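Robots, a raffle and a very small sausage roll

So I went to the Brotholm open afternoon after all. I know, I know, I said in my last post that I'd had enough of industrial estates for one October, but Cherry Mae Ocampo had a spare ticket and she offered to drive, and I am nothing if not easily driven.

Brotholm is in the unit at the far end, past the tile place. You sign in at a trestle, you get a sticker with your name on (mine said Adness, which is the name of the mailing list I'd booked through, and I was Adness for the rest of the day), and then you queue for tea. There were about 50 of us by the time things got going, mostly locals, a few people with lanyards who clearly knew what they were talking about, and one very serious boy of nine or ten with a notebook.

Danilo Abella did the welcome talk. He was good! He kept it short and he didn't use a single slide with a cog on it. What they're trying to do is get robot arms to handle soft things. Boxes and bottles are easy enough because they stay the shape they are, but cloth flops about and folds over on itself, and a glove is worse because it's got fingers. I'd never given it a moment's thought and I've been pairing socks for most of my life.

The way they teach it is by having a person do the job first, over and over, holding a pair of grippers like the ones the robot would have. Squeeze, lift, drop in the basket, start again. Danilo said they wanted 200 goes at each job before they'd even try it on the machine, and Ariel Belmonte, who was on the next table, pulled a face that told me who'd be doing most of them.

First stop was a big arm behind a fence moving plastic tubs from one shelf to another. Very smooth, slightly hypnotic, and it stopped dead when somebody leaned on the gate. Everybody jumped. Then a chap called Nestor Calimlim showed us a little wheeled thing called the Tuhumury that carries parts down the corridor and says excuse me in a tinny voice. The boy with the notebook stood in front of it on purpose four times. I'd have done the same at his age (I did it once at my own).

But my favourite was the glove table and I stayed there far longer than I should have. It's much fiddlier than it looks. Your own fingers want to help and they can't, so you end up coming at everything sideways like a crab with shopping. I got to watch a good few rounds, and then we were allowed a go ourselves. My wrists ached by the end and I have new respect for anyone doing it all day.

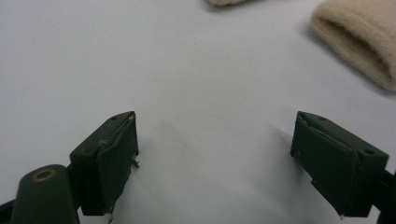
Hand-held grippers at work, both times: 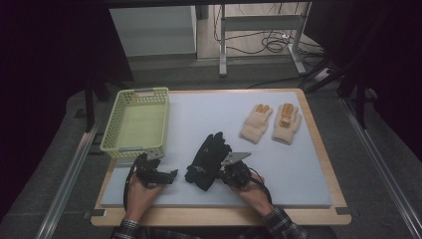 Cherry Mae reckoned on the way home that the grippers ought to have softer tips, and that she'd have got on far better with the job if she could have felt the cloth at all. I said I'd mostly wanted longer jaws. We argued about it as far as the roundabout and then she put the radio on.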